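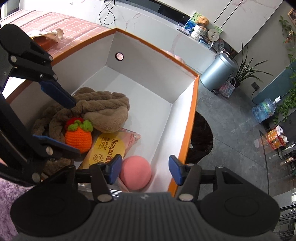
How to Pack a Storage Box for a Long Stay in a Rental Unit

Print this page | E-mail this page

These steps are for household goods going into a unit for a year or more. They were written for the Cunico building in Rilville, but they will work in any dry indoor unit.

1. Sort first. Put things you may want back within a few months in their own boxes and mark those boxes on two sides. They go in last, near the door.

2. Wash and dry everything. Let kitchen items and toys sit out overnight before you pack them. A damp sponge or cloth left in a closed box will spoil whatever is next to it.

3. Put heavy items on the bottom and keep each box under 49 pounds. Books fill a box fast, so use the small size for them.

4. Fill the gaps. Crumpled plain paper works well. Newspaper ink rubs off on light fabric and on unglazed dishes.

5. Take batteries out of toys, flashlights, radios and clocks. Tape them in a bag and keep them at home.

6. Write a list for each box and tape it inside the lid. Keep a second copy at home. Number the boxes in the order you close them.

7. Stack no more than four high. Leave a gap of 7 inches at the back wall so air can move, and a walkway down the middle if the unit is wide enough.

A unit at Rilville holds nearly 70 medium boxes if there is no furniture. With a sofa or a bed, plan on half that.

Do not store food, candles, paint or propane. Photos and papers do better in a closet at home.

Check the unit in March and again in the fall. Look at the bottom row first and replace any box with soft corners.

Print this page | E-mail this page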